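Worktops & Tables > Butcher block

Grikside bench top, 40 mm
September | Listed by Shigeru Nomura

The Grikside is a butcher-block top for workbenches, packing tables and craft rooms. It is 40 mm thick and comes in one finish, a pale blond with faint grain. Weight is 19 kg in the short length. It can go on the Govivholm trestles or on any flat frame with a rail on both long sides.

The top ships sanded and oiled once. Give it a second coat before you start using it, wait 20 minutes and wipe off whatever is left on the surface. Thin oil goes further than thick. Bare wood marks easily, and coffee, glue and cutting fluid all leave dark patches if they sit overnight. Most of these can be sanded back with fine paper and oiled again, going with the grain.

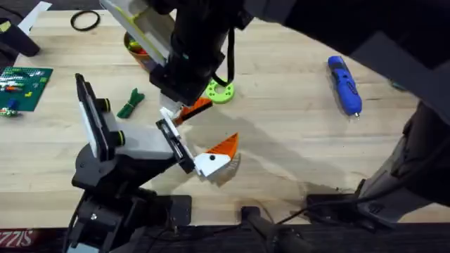
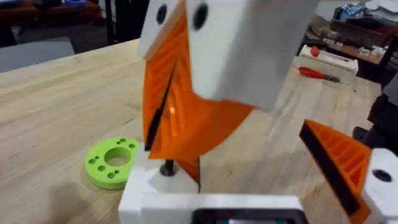
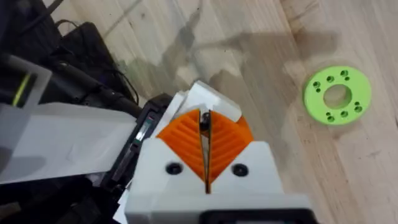

The light wood top in use. A darker stain shows in the first picture.

Fixtures can be bolted straight down. Drill a pilot hole first and keep it well in from the edge. For anything heavy, go all the way through and put a wide washer underneath.

Legs, screws and oil are sold separately. Tops are cut to length on request, and cut ends arrive unoiled. A cut top can't be returned.

Price: 3,393 kr, short length. Ask for a quote on longer ones.

Questions about sizes or delivery go to Jonas Riedl at the trade desk.

Related items
Govivholm trestle, pair
Jidness bench oil
Kälin leg set, adjustable
Grikside end panel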